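Section 4. Floor Pickup: Teaching the First Grasp

These steps assume the arm is bolted down, the wrist camera is wired, and the joint check in section 3 passed. The arm in this guide was built on a Marciniak frame kit with the Curnus control board. Menu names may differ slightly on other boards.

4.1 Prepare the floor

1. Park the arm and switch off motor power.
2. Vacuum the carpet inside the full reach of the arm. Lint shows up as bright specks on a dark carpet, and the Curnus software can mistake a group of specks for a small part.
3. Put down one item to pick up. An open bag or box with a raised handle is a good first item.
4. Turn the item until the handle stands clear of the sides.

CAUTION: Keep hands and cables out of the reach of the arm whenever motor power is on. The stop button must be where you can hit it without leaning over the carpet.

4.2 Teach the handle

1. Turn motor power on and set the speed to 2 percent.
2. Jog the wrist until the handle crosses the middle of the camera view.
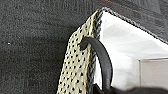
3. Rotate the wrist so the fingers will close across the handle. On most bags this is 90 degrees from the line of the handle.
4. Lower the arm in small moves. Stop when the handle sits between the fingertips.
5. Close the gripper at the lowest force setting, then save the point as GRASP 1.
6. Open the gripper and raise the arm straight up. Save this point as CLEAR 1.

NOTE: Light-colored linings can wash out the camera. If the handle outline breaks up on the screen, lower the exposure one step and repeat from step 2.

4.3 Set the floor height

1. Move to a patch of bare carpet with the fingers open and pointing down.
2. Lower the arm until a sheet of paper just drags under the fingertips.
3. Save this as FLOOR, then raise the arm roughly 100 mm.
4. Look through the wrist camera. Both fingers should show along the bottom of the view with carpet between them and the next item.
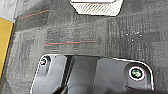
Trinidad Manzano: On my build I had to set FLOOR again after the first evening. Carpet packs down where the fingers keep touching it, and mine was reading 3 mm too high by the end. I now check it with the paper every time I power up.

If the height has drifted, repeat steps 1 to 3. The GRASP and CLEAR points do not need to be taught again unless the base has moved.

5. Save the job to the board and to a card before you switch off.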